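Nornero Sweeping Set: README

Thanks for stopping by! Nornero is a small collection of tabletop cleaning demonstrations, put together because we kept having the same argument over lunch: can a machine do the everyday chores yet, the boring little ones that come after the cooking and the sanding and the eating of toast? Our own answer so far is "some of them, on a good day," and we would love for you to check our work.

What's in it

There are 700 demonstrations of one chore, sweeping up small debris with a brush. People do all of them, working a hand-held gripper, so please don't read the set as a record of what a robot managed by itself. Tomomi Nakajima wrote the task instructions, and Wenche Solberg went through the recordings and labeled where each stroke starts and stops (a patient job, and she has our thanks).

We held back 60 demonstrations for testing. Please leave them out of training, even if you're tempted.

What we've learned so far

Policies trained on the set are decent at big, confident strokes and pretty poor at the last few crumbs, which they tend to chase around. Pressing too hard is the other common trouble. If your policy does better, write to Sota Arai, who keeps the results page and enjoys the mail.

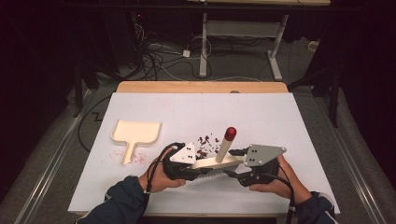 Figure 1. Sweeping task: brush held in the gripper, with debris on the white board and a wooden tray to the left.

Known gaps

Carpet, wet spills and anything sticky are left out. Haruna Sugawara is planning a shop-floor version with metal shavings, under the name Fledberg, and we'll link it from this page once it's ready.

Last updated 16 November 2022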